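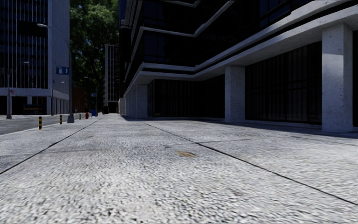
Sidewalk Manners: Writing a Rulebook for a Delivery Robot
Project report, Trarmont robotics course

When I signed up for this project I figured I'd be tuning a path planner all semester. Instead I spent most of it reading city ordinances, and I ended up liking it a lot more than I expected! The question I picked was pretty simple: if a small delivery robot shares the sidewalk with people, what rules should it follow, and can we write them so a program can check them?

I started with the pilot rules from Perton, the town next to ours. They fit on two pages and they're written for people (which is fair, people have to vote on them). "The device shall yield to pedestrians" sounds great until you try to code it. Yield when? How far away? What if the person is just standing there looking at their phone?

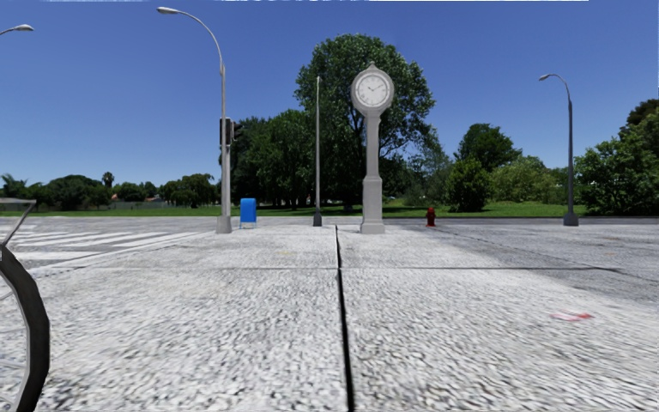
Relcombe

So my first job was turning each sentence into something with a number or a yes/no in it. I ended up with 34 rules. Yielding turned into three of them: slow down when a person is close, stop if their path crosses yours, and never pass on the curb side if there's room on the building side. I also wrote a rule for crosswalks, where the robot has to stop fully before the curb, and it can't start across unless it has time to finish. That one took me forever. My first version never let the robot cross at all, it just sat there like a very polite brick.

I tested everything in Toma, our class simulator, on city blocks with streets, plazas and park edges. In total I did 415 runs. The checker reads the log after every run and flags each moment where a rule gets broken, and over the whole project it flagged 1847 of them. That sounds awful, but a lot were the same mistake repeated over and over - one bad setting for following distance made a huge pile all by itself.

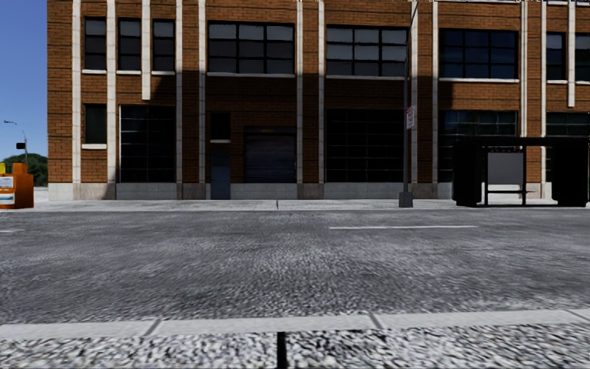 Stopping places turned out to be the part of the rulebook with the biggest hole in it. The Perton rules say a robot may not "obstruct" the sidewalk, and they leave it at that. My first try was a plain width rule, where the robot can wait anywhere as long as enough clear sidewalk is left over. Then I looked at blocks like the one with the brick building, where there's a bus shelter on the far sidewalk and a door and a roll-up shutter farther along the same wall. A width rule is totally happy to let a robot wait right outside any of those. So I added no-wait zones for doors, garage shutters and shelters, plus curb ramps, and the robot has to pick its waiting spot before it gets there.

The no-wait zones helped a lot. In my last batch of 147 runs, blocking violations were down to a handful, and the ones left were mostly the robot creeping forward while it waited (I think that's a controller problem and not a rule problem, but I ran out of time to prove it).

A few things I'd tell the next group:

Write the checker before the rules. I did it the other way and had to reword almost half of them.

Give every rule a priority. "Stop for a person" and "don't stop in a crosswalk" will fight each other sooner or later, and the robot needs to know which one wins. Mine is in the appendix and I'm still not sure I got the order right.

Ask people who use wheelchairs or walkers what clear width they need. I used one number from a design handbook, and I'd like to replace it with something better in August when I pick this up again.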